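Guest Access and Energy Use in Small Regional Hotels
Final report, Hospitality Operations Project 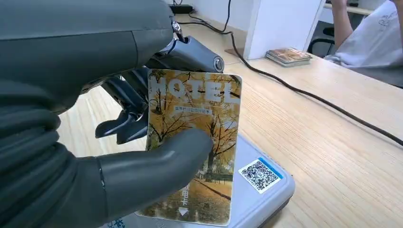 The purpose of this project was to examine whether small hotels in regional areas can lower their energy costs by linking room power to guest access. The work was carried out over one semester at three properties in the Usberg district, with a combined total of 116 rooms. All three had replaced metal keys with cards within the past decade.

Background
In many hotels, the lights and air conditioning operate only while a card is in a holder inside the door. The practice is common in large city hotels but less so in smaller ones, where owners are often concerned about the cost of rewiring and the effect on guest comfort. The Phuthong Motor Inn had holders in every room. The Wostier Hotel had them on its upper floor only, and the Pleltex Lodge had none.

Method
Meter readings were supplied by each property for the period from March to the end of semester. A short questionnaire was left at each front desk, and 50 completed forms were returned. Housekeeping staff were also asked to note rooms in which the air conditioning was running when they arrived to clean.

Results
Power use per occupied room was 18 per cent lower at the Phuthong than at the Pleltex. The upper floor of the Wostier could not be compared with its ground floor, as both are served by a single meter. Most guests who commented on the holders described them as easy to use. The most frequent complaint was that a room was too warm on return in the afternoon. Several guests reported leaving a spare card in the holder all day, and housekeeping notes from the Phuthong support this.

Limitations
The buildings differ in age, insulation and window size, and no adjustment was made for these factors. Winter readings were not available.

Recommendations
It is recommended that the Wostier install a second meter before extending holders to its ground floor. Front desk staff at the Phuthong should issue a second card only on request.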